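Workshop notebook, Pirnedport premises
Entry for August, morning

Subject: fit-out of the second floor at Landale House, prior to the move from the Kamex building

The lease for the second floor was signed last month. The landlord has released the floor to us in shell condition, with raised flooring in place and the main electrical supply brought as far as the riser cupboard. The measured area is 1078 square meters. This entry records the position at the start of works and the matters still to be settled before staff are asked to relocate.

Floor loading was checked against the drawings supplied with the lease. The heavier equipment is to be placed along the north side, close to the columns. The plan issued in spring showed the stores on that side, and it has been withdrawn. Colleagues holding a printed copy should mark it as superseded.
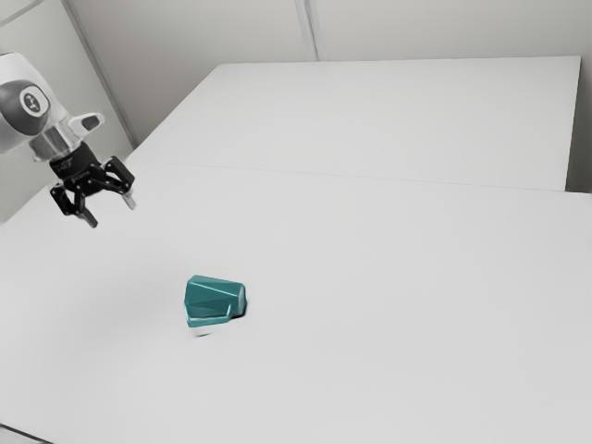

Desk numbers have been fixed at 86. The earlier request from the accounts section for enclosed rooms was reviewed and declined, but the section will have the quieter end of the floor, next to the meeting rooms, with full-height cabinets along the open side. The question of a separate post room remains open. Reception will stay on the ground floor and will continue to be shared with the other tenants.

Sfakianakis has been appointed for partitions and ceilings. Their program allows nine weeks from first access. It assumes that the goods elevator is available to them before 8 a.m., and the building manager has not yet confirmed this in writing. A reminder was sent this morning.

Lighting: the sample fittings were viewed after dark. The warmer of the two was preferred for the open area. The cooler one is retained for the workshop and the stores. Switching by zone, with the controls beside each door. Order to be placed once the ceiling grid is confirmed.

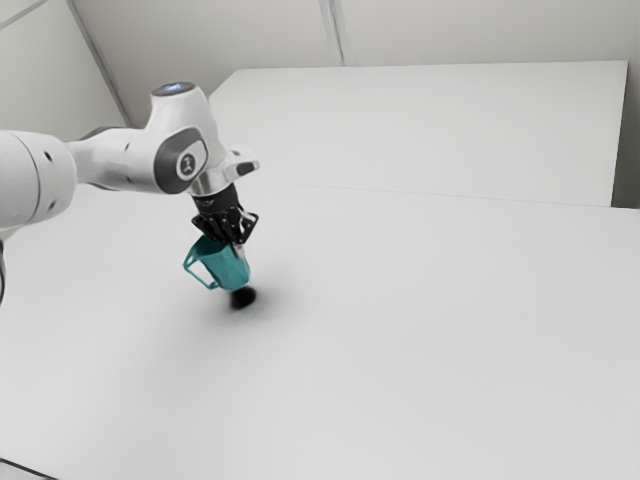

This page was last changed in August at 4:15 p.m.

Data cabling is to run beneath the raised floor. More than 400 outlets are shown on the current drawing, a figure carried over from the Kamex layout, where each desk had a separate telephone line. The drawing is to be reissued with the telephone outlets removed. The contractor has been asked to hold the cable order until then.

Parking at Pirnedport is limited to the spaces named in the lease. An allocation has not been made. Bicycle storage is in the basement, entered from the rear yard, and door cards will be issued with the building passes.

Outstanding: elevator hours; post room; revised cabling drawing; fire alarm interface with the landlord's system; wording of the notice to the Kamex landlord, including the condition in which the old workshop floor is to be returned.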